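The greengrocer's apprentice

The Gercombe workshop used to be where bicycles went to be mended and, in most cases, forgotten. The bicycles have been moved to the back wall. Pride of place now belongs to the Radebe, a sorting project whose whole ambition is to put the shopping away.

It has cost the members £3,260 so far, not counting biscuits. For that money you could have a box of vegetables delivered weekly for years and put in the basket by hand, a point raised at every open evening by somebody's spouse.

The build began in March, as these things do, with a table. The first came from a school clearance and wobbled. An arm that is sure of its position to a hair's breadth is no use if the table wanders off whenever a lorry goes by, and the Murero road gets a lot of lorries. The second table stays put. It took three weekends to agree on.

Then came the gripping. A firm grip suits a tin of beans and makes soup of a tomato. A gentle one suits the tomato and lets everything else go. Leaves are the worst of the lot: they flop, they fold, and no two bunches are the same shape, so the members spend more time on greens than on the rest of the shop put together.

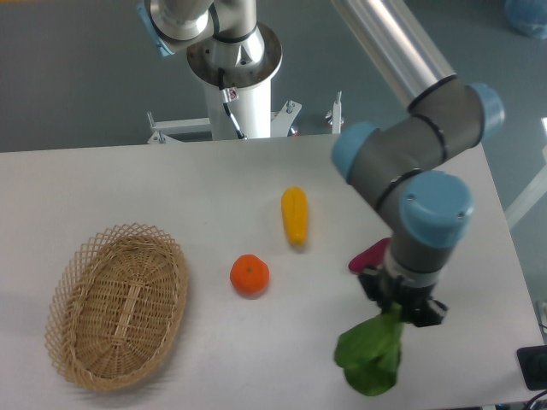 Greens in the gripper, with the basket still to be filled.

The workshop log is kept in pencil and records 716 attempts. The entries start out hopeful ("good lift, poor aim") and become shorter as the evenings go on. One page just says "floor".

Progress is real, though. The software was taken from a kit sold by Brerura and has since been rewritten so thoroughly that only the start-up chime survives, and that only until someone finds where it lives. The members have set themselves a target of 300 clean transfers in a row before they let the public bring its own vegetables. A marrow has already been promised.

Visitors are welcome from seven in the evening. Bring a jumper — the heating is next on the list, and the quote was £700.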